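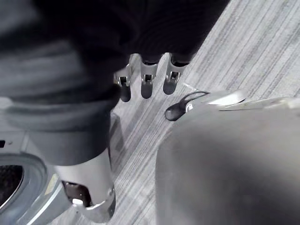
You catch it at the thin stage, Elspeth Niven told me, before there's a hole to speak of, and you'll save yourself an evening. She had my brother's old cardigan held up to the window with one arm pushed down the sleeve and her fingers spread so the light came through the elbow. I had brought it to her for the cuff, which was hanging by a few threads. She wasn't interested in the cuff. She wanted to talk about the elbow.

I should back up. I came to Trikerthorpe in August for a wedding, stayed an extra day for the walking, got rained on, and ducked into the Brudero wool shop. I'm still a little amazed at what was going on in the back room. A long table, bad coffee, and a crowd of people with sweaters in their laps, all of them darning. Some were beautiful at it. One man was plainly terrible at it and having a wonderful time. I went home and dug out every wool thing I'd given up on, and this fall I went back with a suitcase.

Darning is weaving, done very small. You lay down a set of threads in one direction across the hole, anchoring them in good fabric on each side, and then you go over and under them in the other direction until the gap is filled. That's a plain darn, the kind you find on the heel of an old sock. There is also the Swiss darn, or duplicate stitch, where the needle follows the path of the knitting itself, and it's a marvel. Done in matching yarn it all but disappears. It only works while there is still something to follow, and that's why Niven was so pleased with my brother's elbow and so bored by his cuff.

"The cuff you just pick up and knit again," she said. "Go and get a coffee."

She has been teaching at Brudero for 16 years, and what she teaches first is how to look. Turn the sweater inside out. Put your hand in the sleeve and make a fist at the elbow, then at the forearm where it rests on a desk. Check the underarm, where everything rubs. Check the back of the neck. I had owned that cardigan for years (my brother "lent" it to me in college) and I had never once looked at the inside of it. Somebody before me had repaired the left pocket in a slightly greener thread. My brother swears it wasn't him!

Yarn was the next surprise. I assumed I'd need a perfect match and had been dreading the hunt. Hanyu Lu, whose mending at the far end of the table I kept sneaking looks at, goes the other way completely. She darns charcoal with rust, navy with a yellow like egg yolk, and on one big gray pullover she had worked a whole drift of little squares down the arm where moths had been. The pullover came from a thrift store and looked better than anything I own. She keeps her ends of yarn wound on clothespins in a cookie tin, and she let me go through it, which felt like being allowed into someone's record collection.

"I stopped trying to hide them when I got cataracts," Lu said. "I couldn't see the match anyway. Then I had the surgery and I'd gotten to like it."

What matters more than color is weight and twist. A yarn thicker than the sweater's own makes a hard patch, and a hard patch chews at the softer knitting next to it, so that next winter you have a ring-shaped hole around your handsome darn. Go a shade thinner if you can't match. Sock yarn with a bit of nylon in it is good for elbows. For a fine-gauge sweater, Niven splits a strand of crewel wool and uses half. And leave the ends long! I trimmed my first ones close because they looked untidy, and two of them had wriggled out by supper.

Then comes the part everyone at the table had an opinion about, which was washing.

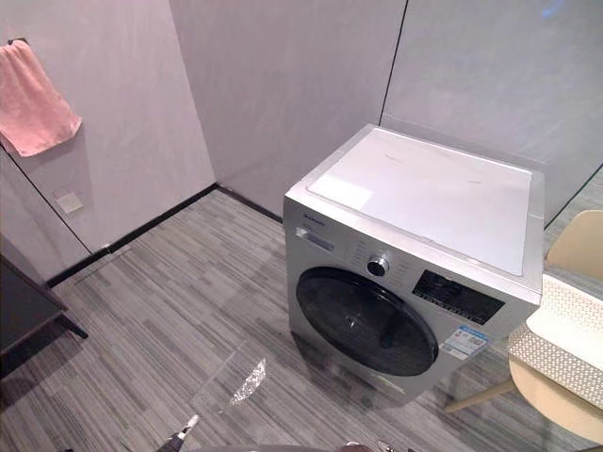 Half the room had been raised never to let wool near a machine, and the other half had been doing it for years and wanted the first half to relax. I fell somewhere in between and came away mostly converted. Felting comes from agitation and sudden changes of temperature, with soap to help it along, so a proper wool program — cool, slow, lots of water — can be kinder than a person in a hurry at a sink. I am a wringer by nature. I have wrung things I loved. But programs vary from one machine to the next, and Niven's advice is to send through something you don't mind losing before you trust it with your grandmother's Fair Isle.

Mend before you wash, too. A loose stitch that would sit still in a drawer will run like a ladder in a pair of tights once it gets moving. If you really can't get to the mend first, run a bit of bright cotton through the open loops and tie it off, and then wash. Use a mesh bag. Button the cardigan up. Afterward roll it in a towel and kneel on it, then lay it flat somewhere the cat doesn't go.

And the darn settles. I hadn't expected that at all. Mine went in looking like a waffle and dried with the threads bloomed out and leaning on each other, so that from across the room you'd take it for a shadow.

My brother has since asked for his cardigan back. I've told him he can have it in the spring. Meanwhile I've moved on to a ski sweater with a chewed hem, and Lu has mailed me a clothespin of the egg-yolk yellow with a note saying to stop being scared of it.

The Brudero table meets on Thursday evenings in the back room and seats 12. Bring your own needle, a blunt one.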